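Home Stories Makers Markets Subscribe

A jumper is for wearing: an afternoon with the mender of Tillum

08/04/2019

The kettle was already on when I got to the back room at Fullireck, the little mending shop on the main street of Tillum, and it went on again twice before I left. The owner has been repairing other people's woollens for 11 years now, and she talks the way she darns, going back over the same patch until she's happy with it.

"I started with my dad's cardigan," she told me, pushing the biscuits across. "Both elbows gone, and he wouldn't hear of a new one. I made a dreadful job of it and he wore it to every family lunch for years, so I suppose that was all the encouragement I needed!"

Last year she mended 552 pieces, most of them in the cold months, though she says the rush never starts when you'd expect. People find the moth holes in October, when they're putting things away, and then leave them in a bag until the first frost.

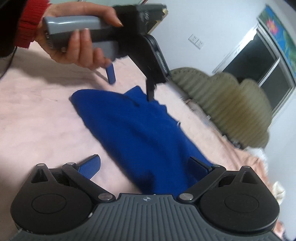 Blue and soft, laid out on pale pink bedding.

I asked what we all get wrong at home, and she laughed for quite a while before answering. Hot water is the big one, then hangers, then wringing. "Fold it, for goodness' sake. A heavy knit on a hanger will grow shoulders like a footballer." She washes her own in a basin with a drop of plain wool wash and dries them flat on an old towel, well away from the heater.

Her yarn comes mostly from Skalis, a mill 2 hours up the road, and she keeps the ends of every ball in old lolly tins sorted by colour. Matching is the part she loves best — she'll carry a sleeve out to the footpath to see it in daylight — but more and more customers ask for a patch that shows. "I had a grey vest in from Kozma with a big mustard square on the front. I wasn't sure about it at all, and now it's my favourite thing I've done."

She is thinking of running a winter class, if she can find enough chairs.

Contact us | © 2019 | Back to top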